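Manipulation Software Working Group
Minutes of the May meeting, Stultstead site
Started 2:05 p.m.

1. Minutes of the last meeting

Accepted with one correction. Under item 4, "planner timeout" should read "controller timeout." The shared copy has been updated.

2. Perception

The Wokonura segmentation branch was merged at the start of the month. It has been run over the full logged set of 3,709 grasp attempts. Masks are cleaner on matte objects. Glossy objects still come back with holes where the highlights are, and the point cloud behind openwork containers is noisy. The group agreed to keep the old depth filter switched on by default until the next release.

Openwork baskets took up most of the discussion. The detector treats the gaps in the sides as free space, so the planner will sometimes offer a path straight through the wall. A hull around the rim fixes this but also blocks some good grasps close to the edge.
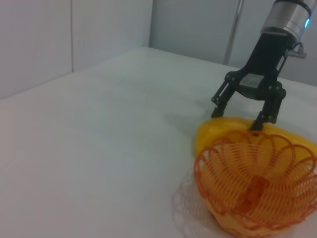
The collision margin at the rim should be set per container and kept out of the global config, Doucette's integration team argued, because a value that suits a wire basket makes a shallow tray impossible to pick from. The team asked for the margin to be stored with the container model. Agreed in principle. The file format needs a new field and a default for older models.

3. Planning

Of 1,361 replayed plans, 169 were rejected at the final collision check. Most of the rejected plans had the lower finger entering the rim hull in the last part of the approach. Two options were put forward:

Option A: let the fingers enter the hull at reduced speed, with the force limit on.
Option B: sample more approach angles before giving up.

Option B is simpler but adds planning time. The group chose to try A first, in replay only — no change on hardware until the force limit code has been reviewed.

4. Tooling

Dritomico is now the only log viewer supported. The old viewer will be removed from the install script. A request to show the wrist camera and the planned finger path side by side was accepted. Log files will be kept for 24 weeks, then moved to cold storage.

5. Actions

Planning: branch for option A, replay results to next meeting.
Perception: list of glossy objects with bad masks.
Doucette: draft of the container model field.
Tooling: viewer layout, install script cleanup.

6. Other business

The calibration page on the wiki still describes the old hand-eye routine. Perception will rewrite it.

Closed 3:20 p.m. Next meeting in June, same room.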